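Headphones On, Headphones Off: What Background Noise Does to Reading

Student project report by Jana Lammers
Study Skills and Learning, Fultton Community College
May 28, 2021

So my project started with a fight with my roommate. Sólveig can't read a single page unless there's music going, and I can't read a single page if there is any, and we share one very small room. When our instructor, Ms. Brynjólfsdóttir, asked us to pick a question we cared about, I already had mine. Does listening to something while you read change how much you remember?

My first plan back in February was way too big. I wanted to test music, talk radio, rain sounds, coffee shop sounds and total silence, and I wanted to do it with everybody in my dorm. Ms. Brynjólfsdóttir read my plan, put a big circle around the word "everybody" and handed it back. I ended up with 11 people and three conditions: silence, songs with words, and songs without words.

Each person read three short articles, one per condition. I took them from an old magazine called Cirkberg that the library was giving away (lots of stuff on canals and beekeeping, so I figured no one would know the answers already). After each article they waited 5 minutes and then wrote down everything they could remember. I made a checklist of 40 facts for each article and gave a point for each one they got. Bjarke Holst, who was in my class, scored all the sheets a second time without knowing which condition they came from, and where we disagreed we talked it out. We disagreed a lot about the beekeeping one!

I mixed up the order so that not everyone did silence first. I wish I had mixed up the articles too — I gave the canal article with silence almost every time, and I didn't notice until I was typing up my table. So part of what I found could just be that canals are easier to remember than bees.

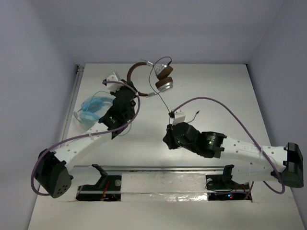
Picking what people would listen through was harder than picking the music. My roommate's earbuds leak so much that the person at the next table can sing along, and some people in my group said earbuds hurt after a while. I wanted everyone using the same kind, and I went with over-the-head headphones, a thin band and two oval cushions like the light blue pair in the photo, and people kept them on for the silent condition too. That was Ásdís Hviid's idea and I'm really glad she said it, because otherwise I'd have been comparing headphones with no headphones on top of everything else. The volume was the same for everybody, and two people complained that it was too low. I wrote that down but didn't change it.

Okay, results. Silence came out best, songs without words came second, and songs with words came last. The gap between the first two was tiny and I wouldn't bet my lunch on it. The gap between those and the songs with words was bigger, and most of my readers went down in that condition. Two went up. One of them was Sólveig, and yes, I have heard about it every day.

I also asked people to guess how they had done before I showed them their scores. Almost everyone thought the songs with words had helped them "stay in it." Hermenegildo Figueroa told me it was his best round by far, and it was his worst. I think this was the most interesting part of the whole project and I only added it at the last minute.

If I did this again I'd use more people, swap the articles around properly, and let them bring their own music, since a song you've heard a hundred times might not bother you the way a new one does. I'd also do the sessions in the morning. Mine were after dinner, and by the third article people were yawning all over my answer sheets.

At home we've worked out a deal. Sólveig gets her music until nine, and then it's quiet until I finish my chapter.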